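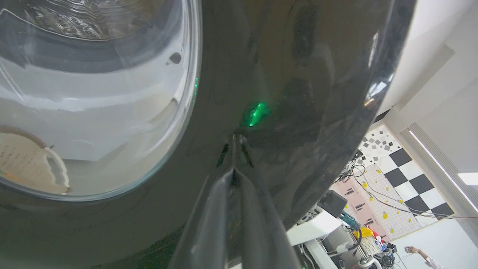 Laundry cell: progress report to the Grurnetti fund
21 October 2023
Prepared by Sumaiya Haque, Tristesis workshop

Dear all,

Thank you for your patience with this report, which should have reached you a little sooner. I wanted to have the arm back in full working order before I wrote, so that I could tell you how the repair ended and you weren't left hanging in the middle of it. It is now running again, and I'm very pleased to say so.

You'll remember from my last letter that the second instalment was meant for the upkeep of the laundry cell: new finger sleeves, a proper calibration routine, and a spare wrist cable, which we had been putting off for far too long. All three have been paid for and fitted. There is a small amount left over and I'll come to that.

The fingers

We run the cell with a pair of long dark grey fingers that close to a narrow point, and they do nearly all their work right up against the front of the washing machine. They are lovely for hooking the door open, and they suffer for it. By the start of September the left one had picked up enough play at its root that the two tips no longer met squarely, and the arm was missing the door lip more often than any of us liked. We took both off, cleaned the mounts, replaced the pins and put on new sleeves from Stesesik. The old pins were more worn than I had expected, I must admit, and I have asked for them to be looked at every 14 days from now on.

The glossy front

This has been the stubborn part of the work, and I would like to explain it properly as it took more of your money than I had planned. The panel round the door is almost black and very shiny, and it bulges outwards, so it behaves like a dark mirror. The wrist camera sees the room bent across it, along with a bright green patch that looks like the reflection of an indicator light. For a good while our software took that green patch for a marker and steered towards it, very politely and quite wrongly. We tried dimming the room, which upset the checkerboard readings, and then we tried matt film on the panel, which peeled at the curve and has since been taken off again.

What has worked is much duller. We now tell the arm where the machine is from the calibration wall and let the camera help only with the last stretch, ignoring anything green on the panel. I'm grateful to Kong, our software contractor, for the two long afternoons spent on this with us. We logged 721 door approaches after the change, and 9 of them stopped short and had to be started again. The stops were all gentle ones, with no marks left on the glass.

Calibration

The large black-and-white checkerboard stays up beside the cell for good now, and the routine is written down at last so that anybody in the workshop can run it. It is done after every finger change and any time the arm has been knocked. I've kept the instructions to one sheet of paper. Please do ask for a copy if another of your projects could use it – we would be delighted.

Cables

The wrist cable failed in September, on a morning when we had visitors, naturally. A strand had broken where it bends behind the second joint. The spare is in, with a longer loop and a softer clip, and I've ordered one more to keep in the drawer. The black and red cables that run across the background are still a tangle, and I would like to see them in a proper tray before winter. It isn't urgent, but a loose cable near a moving arm is the sort of thing I think about on the bus home.

Money and what comes next

With your agreement, I'd like to put what remains towards the cable tray and a second set of pins. The white bench also wants a sort-out, with a fixed place for each tool, and that will cost us only an afternoon.

After that we go on to the drum itself, reaching past the rim without brushing the door glass. I expect the fingers will need a slightly different shape for it, and Stesesik have offered to send two drawings for us to choose from. I'll write again once we have settled on one.

You are very welcome to come and see the cell running. There is always tea, and the kettle needs no calibration.

With warm thanks,
Sumaiya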